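Zokemside releases Juleck 3, planning software for gripper arms

SUDGATE, December. Zokemside announces today the release of Juleck 3, the new version of its motion planning software. Juleck 3 reads hand-held gripper recordings directly and prepares from them a path for the arm.

In tests with the integrator Barrera, planning time went down from 190 to 43 milliseconds. The release includes more than 32 corrections asked by customers.

"Our users wanted less waiting between recording and planning," said Yesenia Cortés, head of software.

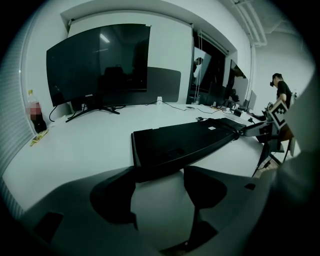 A hand-held gripper with a square marker, in use beside a desk.

Press contact: Mirko Cattaneo, Zokemside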